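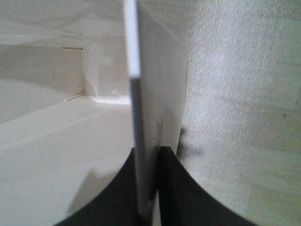 runimar
Our two share a bedroom and the bickering at lights out has got silly. She is 5, he is 3. I'm thinking of dividing the room so each has their own side. It needn't be much, something white and thin like the upright board in my picture would do, only taller than they are. Has it worked for anyone?

hetdale_mum
We did it last August. The bickering stopped within a week, but ours were older.

Rudd4
I wouldn't. At 3 he'll push it over, or push her over it. Stagger bedtimes by half an hour instead.

runimar
Tried that — he just shouts until she comes up.

luten
Disagree with Rudd4. Fix it to the wall properly and it's fine. Ours have had one up to 10 months without any trouble.

Rudd4
Fixed is different. I still think bedtimes are the problem, not the room.

hetdale_mum
Let her choose which side she gets. Mine cared more about that than anything.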